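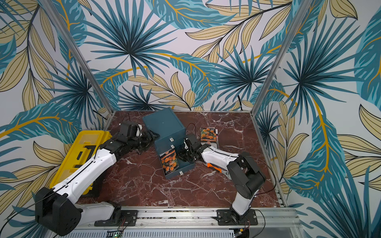
Sorting the Shed Kit: our project at Murnden
Group: Embla Myklebust, Sadao Nishimura, Charmaine Venter

We wanted to find out which storage suits a small gardening club best, and we had such fun with it! The Murnden club let us loose on everything they own, 443 items in all, from seed packets to spanners. We tried 5 ways of grouping it over 6 weeks.

Toolboxes first. A big lidded case is brilliant for carrying, but small things sink to the bottom and you end up tipping half of it out.
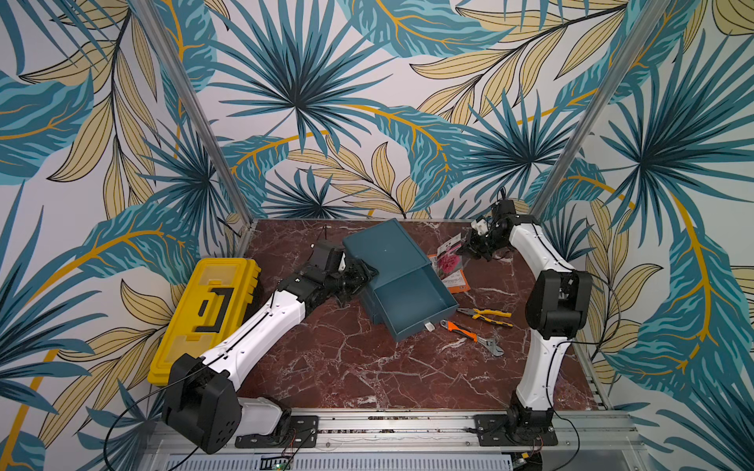 Drawers won us over for seeds. Packets can lie flat with the names showing (Charmaine sorted hers by sowing month, which we all copied). Pliers and wrenches went back in the toolbox, and the 2 members who tested it liked that split. Next term we'd love to try labels.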